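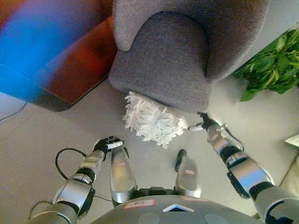

Two hands, one armchair: a chat with Segundo Arango

Caught Segundo Arango on a Monday, between runs. He compares robot hands at Trevness, mostly on housework. Had 28 minutes, he said. We used them.

First question, why dusting. "Because the fringe moves," he said. "A block sits there and lets you grab it. Strips go everywhere, the handle is thin, and then you want to get down low by a chair without bashing it." He'd rather have a hand that's slow on a thin handle than one that's quick on cubes.

The two candidates are the Flosley hand and the Kuster. Same arms, same controller, 600 trials each. The Kuster closes faster. Arango prefers the Flosley anyway. "It gives a little. The Kuster decides where the handle is and thats it."
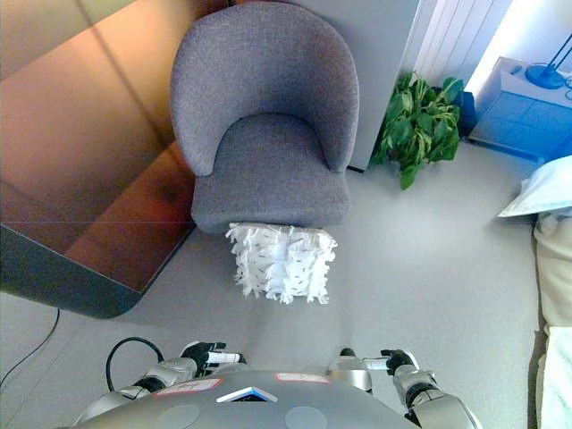
Both hands out front, white fringe on the floor by the seat.

Jhair Palomino does the controller side and doesn't fully agree. He thinks most of the Kuster's bad grasps are a tuning problem. "Give me two weeks with the current limits," he said. "We're running it on settings somebody wrote for a different wrist." Arango rolled his eyes at that. They've clearly had this one before.

On cameras they do agree. View from the head, looking steeply down, nothing on the wrists for now. Palomino wanted wrist cameras — still does — but the extra wiring was a headache. "Cables already loop out past the arm," he said. "I don't want more of that near a chair leg." 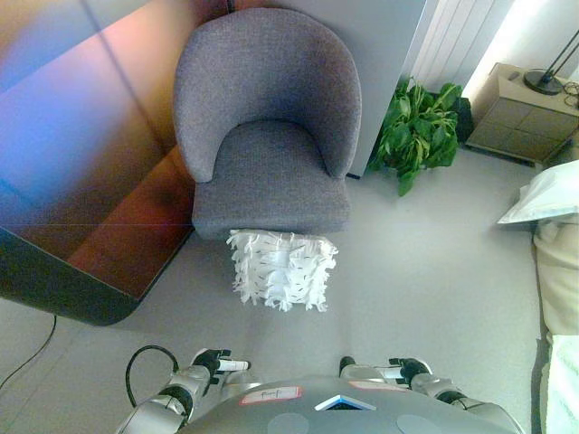 Window light is the other gripe. Bright patches, shiny furniture, and the depth estimates get jumpy. Arango won't close the blinds. "People have windows. If it only works in the dark, what did we test?"

Next is wear. Demwood wants 3,000 open-close cycles on each hand before anyone talks price. Arango expects the finger pads to go first, Palomino says tendons. No bet yet, but there was talk of lunch.

Then his phone went and he had to get back to teh arms.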